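Diocese of Lullham names independent reviewer for past complaints

LULLHAM, 2025-07-31 - The Diocese of Lullham has appointed Solange Pimentel, a retired family court judge, to lead an independent review of how it handled complaints of abuse made against clergy and lay staff at its schools and parishes.

Ms. Pimentel will start work immediately and has been given 12 months to report. Her findings will be published in full, apart from names and details that could identify people who have made complaints.

The review will cover all parishes in the diocese, the former boarding school at Woltumwood, and the Mackay Street youth hostel, which closed in February. It will look at what church officials were told, when they were told, what they wrote down, and whether they passed the information to the police.

Diocesan staff have already handed over 3,053 pages of letters, meeting notes and personnel records. Ms. Pimentel may ask for any other document held by the diocese and may interview any person it employs. Former employees will be invited to take part but cannot be required to do so.

"My job is to find out what was known and what was done about it," Ms. Pimentel said. "I will speak to anyone who wants to speak to me, and they can choose where we meet and who comes with them."

She will be assisted by Reinaldo Mendonça, a records specialist, and Saodah Nair, a clinical social worker who will be the first point of contact for people who come forward. Neither has worked for the diocese before. 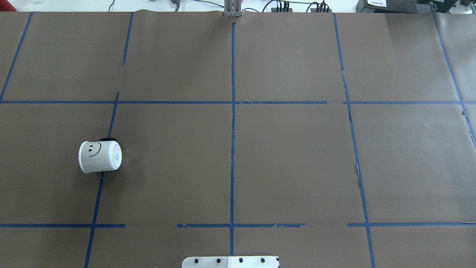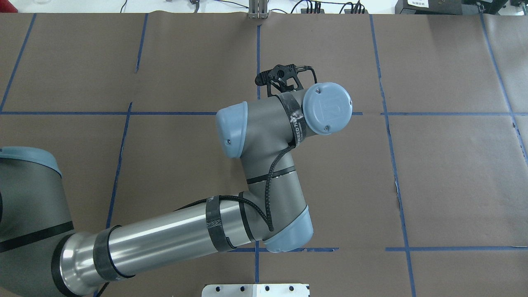 The review was requested last year by the Woltumwood Former Pupils Group. Its chair, Lucimara Nogueira, said members had asked for three things: a reviewer from outside the church, access to the original files, and a published report.

"We have those in writing now," Ms. Nogueira said. "Some of our members have waited most of their lives to be asked what happened. Others have died waiting. We will read the report closely when it comes."

The review is separate from any police investigation. Anyone who wishes to report a crime should contact the police directly. Ms. Pimentel will stop work on a particular matter if police ask her to, and will return to it once they have finished.

Kátia Assunção, chancellor of the diocese, said the cost of the review would be paid from the sale of diocesan property and that no money would be taken from parish collections.

"Parishioners have asked us about that, and it is a fair question," Ms. Assunção said. "The bishop has also told every priest and every head of department that they are expected to cooperate."

Counseling is available to people who contact the review, whether or not they give a statement. It will be provided by Urico, a counseling service with no ties to the church, and will continue for as long as the person needs it.

Interviews will be held in Lullham and Woltumwood, and by phone or video for people who live elsewhere. Written statements will be accepted for the first 7 months of the review.

Media inquiries: Office of the Chancellor, Diocese of Lullham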